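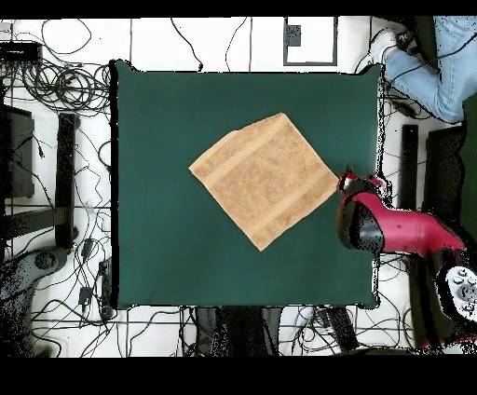
Auður Bergmann

# Capítulo 5. La emisora pública y sus socios

## 5.1 Un problema de reparto

En los capítulos anteriores hemos estudiado la emisora como una organización que produce, programa y emite dentro de un solo territorio. Ahora cambiamos de escala. Muchas emisoras públicas pequeñas no pueden pagar solas una serie de ficción, los derechos de un campeonato o una red de corresponsales, y por este motivo buscan acuerdos con otras emisoras que tienen la misma dificultad.

Empezamos con un caso. La radiotelevisión regional de Salholm emite en una lengua que hablan pocas personas fuera de la isla. En el mes de mayo, su directora de programas, Hayley Kettle, recibió de la emisora vecina de Roddale una propuesta para producir en común un informativo semanal. Roddale ofrecía el estudio y el equipo técnico. Salholm debía aportar dos redactores y una parte del presupuesto, que se fijó al principio en un 20 por ciento.

La propuesta parecía sencilla, pero el contrato tardó ocho meses en firmarse. Las dos partes estaban de acuerdo en el dinero casi desde el primer día. La discusión fue sobre otras tres preguntas: quién decide el orden de las noticias, en qué lengua se graba la versión original y a quién pertenece el archivo cuando el acuerdo termina.

El lector debe guardar estas preguntas en la memoria, porque vuelven a aparecer en casi todos los apartados del capítulo.

## 5.2 Términos que vamos a utilizar

**Coproducción.** Acuerdo en que dos o más emisoras financian un programa y comparten su propiedad. La proporción de la propiedad no tiene que ser igual a la proporción del gasto, aunque en la práctica suele acercarse.

**Intercambio.** Cesión recíproca de material ya terminado, normalmente sin pago. El valor se calcula por minutos o por piezas.

**Compra conjunta.** Varias emisoras negocian como un solo cliente frente al titular de unos derechos. Cada una emite después en su propio territorio.

Algunos autores incluyen también la *asistencia técnica*, es decir, el préstamo de personal o de unidades móviles. En este libro la tratamos aparte, en el capítulo 8, ya que sus contratos siguen otra lógica.

## 5.3 Plan del capítulo

Primero se presenta la historia de estos acuerdos, desde los enlaces por cable hasta la distribución por servidor. Después se examina el contrato de Urero, una compra conjunta de derechos deportivos en que participaron cinco emisoras y que se rompió antes de la segunda temporada. El análisis sigue en gran parte las notas de Kauko Pelkonen, que fue mediador entre las partes, y las completa con las objeciones de Elin Gethin, más crítica con el papel de la emisora mayor.

La última sección vuelve a Salholm y a Roddale y reproduce las cláusulas principales de su contrato, con comentarios al margen.

## Antes de leer

- Busque en la memoria anual de una emisora que conozca qué parte de la programación es coproducida.
- Compare la duración de dos acuerdos de intercambio y anote cómo se pueden cancelar.
- Repase el apartado sobre derechos de archivo del capítulo anterior, sobre todo la diferencia entre conservar y explotar.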